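Handout 3: Looking After the Hand-Held Gripper
Maintenance of Small Handling Tools, Skutberg workshop course
Notes by Seraina Imhof, revised 10 June 2021

Welcome back, everyone. Last time we talked about the Calvo arm and its cabinet, and I promised that we'd get down to something you can hold in your own two hands. So these notes are all about the gripper, and mostly about its fingers, which do the hard work and get very little thanks for it. Please read them through once before you come to the bench, and bring a pencil, as you'll want to scribble in the margins (I always do).

Before you start

Clear your bench and wipe it down. I like a pale, plain surface for this job, as a dropped screw or a bit of fluff shows up right away and you won't spend half your break on your knees looking for it. Open the fingers as wide as they'll comfortably go and hold the tool just over the bench, tips pointing away from you. Then simply look for a minute or so. I know it feels slow! 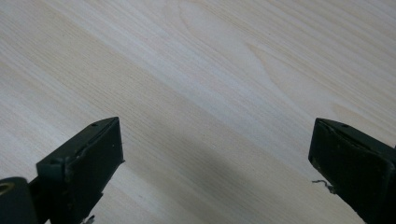 First look: the fingers and pads

Start with the outside of each finger. Small nicks and rubbed edges on the dark coating are ordinary wear, and you can write "light wear" on the card and move along. What we care about much more is the face of each pad, the part that meets the work. Tilt the tool toward the window and check for dust, pale specks, lifting corners or anything that feels slick under a clean fingertip. One finger is very often more scuffed than its partner, so write down left and right separately, please, and don't average them out in your head.

Next, follow the inner edges down toward the base and hunt for stray threads. Lint, hairs and frayed strands love to settle at the lower corners, and from there they can work their way into the joint. At Wetbridge, where I did my own training, we once lost a whole afternoon to a gripper that closed unevenly, and the culprit was a wad of packing thread no bigger than a pea. I have been a terrible nag about fluff ever since.

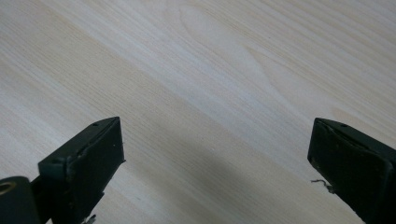 Take hold of loose strands with tweezers and draw them out gently, in the direction they're already pointing. If one resists, stop and find out where it goes before you pull any harder. It may be caught behind a pad, and a good tug can lift the edge of the pad along with it. Snip only as a last resort, and never leave the cut end inside.

Cleaning and checking the joint

1. Brush the pads with the soft brush, working outward from the middle.
2. Wipe them with a barely damp cloth and let them dry in the open position.
3. Check the screw in each finger for looseness with the small driver. Snug is plenty.
4. Look at the brass ring at the joint. It should be clean all the way around, with no grit sitting in it.
5. Open and close the fingers slowly, 6 times, and feel for any catch or scrape.

We do the full routine every 1000 cycles in the Dratwood cell, and a quick look for threads at the start of each shift. Pads are changed in pairs, even when only one of them looks tired.

For next time, fill in both sides of your inspection card and bring it along, smudges and all. The pad replacement session is in September, and you'll need your own tweezers for that one.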